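Ronja Lundgren had a spreadsheet open before I'd even found somewhere to put my coffee. She looks after equipment planning at Gretstead, a small outfit that wants robot arms doing the boring end of kitchen work, and I'd asked her for an hour on the part I'm always curious about. Who decides what to buy, and when, and how do you talk the boss into it?

"People think it's one big purchase," she said, scrolling. "You pick an arm, you sign something, a crate turns up. I wish! The arm is one row. I've got 406 rows in here and most of them are things like cable guides and spare fingers."

I laughed, but she wasn't really joking. She turned the laptop around and showed me. There were rows for mounting plates, rows for freight, rows for an electrician to come back a second time (there's always a second time, she reckons). One whole tab was called Brondau, which is the name they gave the test kitchen project, and it had more red in it than I'd be comfortable with.

The plan goes back to last March, when Gretstead had money for either one arm on a proper bench or two cheaper ones and not much else. Her colleague Khang Lưu wanted the two. Ronja wanted the one, plus a good long stretch in simulation first so they'd know what reach they needed before anyone paid for it. They argued about it over a lot of lunches, by the sound of things.

"Khang's view was that you learn more from hardware, and he's right, you do," she told me. "But you also pay for every lesson. If I find out in software that the arm can't get to the back of a sink without its elbow in the way of everything, that's cost me an afternoon. If I find out after the benchtop's been cut, well, I'm ringing the stonemason."

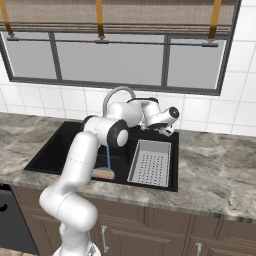 How long do you test in simulation before you're willing to place an order?

Until the same reach problem stops changing our shortlist. For Brondau that took 4 months, and I'd budget for the same again next time.

I asked Khang, who'd wandered in looking for a charger, whether he'd come round to it. "Mostly," he said. He still thinks they waited too long on the grippers, because the supplier they liked, Stilel, put its prices up in the meantime. Ronja pulled a face at that. The rise came to $712 a unit, and she could tell me that without looking, so I suspect it's been mentioned before!

Where the two of them agree is on spares. Gretstead's first budget had none at all, and both of them blushed a bit telling me so. Now there's a set of spare fingers for every gripper, and a line for the wear parts in the wrist. Ronja won't let anyone raid it, even late in the year when every other line is running dry and people start getting friendly with her.

"I don't care how nice you are to me in the tea room," she said. "That money's for when something snaps."

Then there's the service contract. They had a quote from a local firm, Nseir, for a yearly visit plus phone help, and Ronja sat on it for weeks. What swung it was Khang adding up the hours he'd spent on hold with other suppliers — 100 of them, across the whole project. She signed that afternoon.

I wondered what she'd say to a smaller business going into this cold. She had a think, and went back to the spreadsheet. Get the room measured before you get quotes, she said, and ask each supplier what's missing from the price, in those words, in an email. She keeps the replies in a folder. Some are very short.

The second arm is pencilled in for the next budget round, on a bench that hasn't been ordered yet. Khang has already picked where he wants it. Ronja has asked him for a drawing.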